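Week 7 handout: Standards, house rules and what they're worth
Raelene Ashby

Read this before Thursday. The slides only cover the first half, and I got sidetracked last time on the question about insurance.

1. What a standard is for

A safety standard is a written agreement about the least you should do. People treat it as a promise that the machine is safe. It makes no such promise. It tells you that somebody followed a process, wrote down the hazards they could think of, and did something about each one. If they didn't think of your hazard, the paper is no help to you.

I've sat through plenty of sales talks where the word "compliant" was used as if it settled the matter. Ask three things when you hear it. Compliant with which document? Which edition? And was it the arm on its own that was assessed, or the arm with the hand you've bolted to it, at the table where you mean to use it? The third one usually gets a long pause.

Most of the older rules were written with fixed industrial arms in mind: a cage, a gate, a switch on the gate. Take away the cage and stand the robot at a bench with two arms and a pair of hands, and a lot of the wording stops fitting. Newer documents try to keep up. I'm not convinced they have, and you should be wary of anyone who tells you the matter is closed.

2. The risk assessment

You all know the form. Hazard, who could be harmed, how badly, how likely, what we'll do. The trouble is the "how likely" column. Where do those numbers come from? In the Furkley assessment you read for homework, every single line was scored "unlikely". Every line, including pinching at the elbow, on a job where people reached past the elbow all day to get at the parts. Somebody wanted a low total and got one.

When you write your own, I want a reason next to each score. "We've had no incidents" is a poor one if you've only been running for a week. If you don't know, write that you don't know. I will mark that higher than a confident guess.

3. Speed, force and the small print

The Gill procedure sets a cap of 50 per cent of full speed whenever a person is inside the marked area. It looks fine on the page. But full speed of what? The fingertips can be moving quickly while each joint is well under its own limit - long arms do that. The procedure doesn't say, and the two people I asked gave me different answers.

Pomum's rule is plainer and I like it better: no one puts a hand over the work surface until both arms are stopped and the operator has said so out loud. It's slow. Their staff complain about it. Still, you can check by watching whether it's being followed, and a speed cap in a settings menu doesn't give you that.

4. Logs and evidence

Zurkorska keeps a stop log. Across 2880 minutes of running they recorded 11 stops, and the summary calls this "a strong safety result". Have a look at the raw sheet before you agree. Almost all of the entries are in one person's handwriting. Either the robot only misbehaved on her shifts or she was the only one filling it in. I know which I'd bet on.

A low count in a log can mean a safe machine or a bored operator. To tell them apart you need to know how a stop gets recorded, by whom, and what it costs them to do it. If pressing the button means a form and a talking-to, it won't get pressed much.

5. House rules for our own bench sessions

These are ours, so you may argue with them, but in class and beforehand.

Clear the table of everything the task doesn't use. Phones and cups go on the side shelf.
The person on the stop button does nothing else. No typing, no holding the clipboard.
Treat both arms as live, including the one that has no part in the task.
Don't lean in to straighten a basket or a part. Call a stop, wait for the reply, then reach.
Look at the floor as well as the table. Mats and table legs are where feet go wrong.
Keep cables at the wrist in view. If you can't see one, say so before the run starts.
Swap the stop-button person at the break.

The third rule gets broken most. People watch the hand above the basket and forget there's another one lower down, nearer their own knees than they'd like.

For Thursday: bring one page on which of these rules you would drop, and what you'd expect to go wrong if you did. "Nothing" is allowed, but you'll have to defend it.

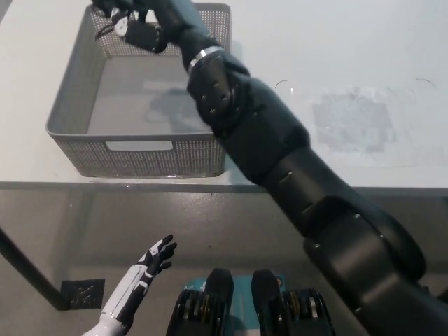 Hand the page in on paper, please, with your bench group written at the top. Anyone who missed the Furkley reading can pick up a copy from the tray outside my office. The May session will go back over section 2, with your own scores this time.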